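Can a machine clear a kitchen table yet? My answer in August: one bottle at a time.

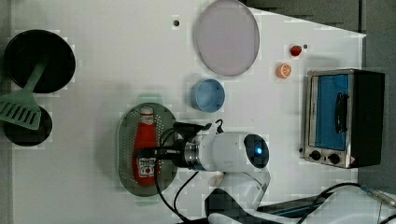

Picking up ketchup is the easy part - knowing where it goes is the chore.

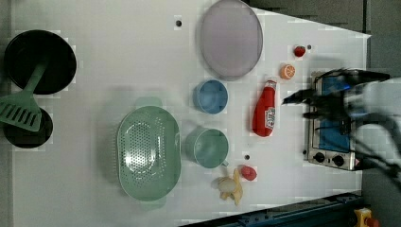

1 min read

Floarea Roman wants dishes done at Starside. I'd settle for a wiped counter.

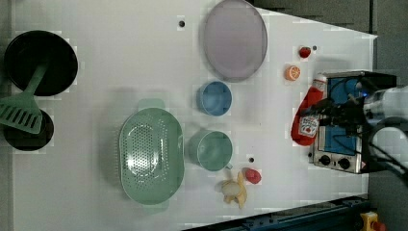

Valentin Stanciu replied that his dishwasher is 15 years old and already a robot. Fair, but he still loads it.

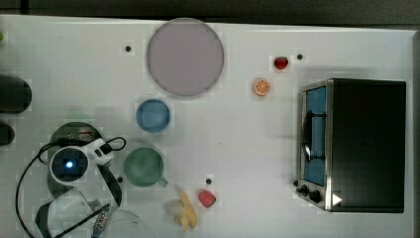 Loading is what I'd pay for. I wouldn't pay $2000 yet.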